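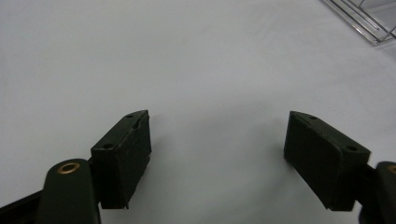
How long does a town have to answer a records request?
In Rurkville the clerk has 20 business days, counted from the day after the request comes in.

Next slide. Mention that the clock stops if the clerk asks for a clearer date range. Read the Lozano letter out loud, first paragraph only.

Fees. Copies are free up to 51 pages. Past that, the clerk sends an estimate first. The Zinia water file ran to 968 pages, so tell people to ask for scans.

Appeals go to the county office on Rovero Street. Leave four minutes for questions.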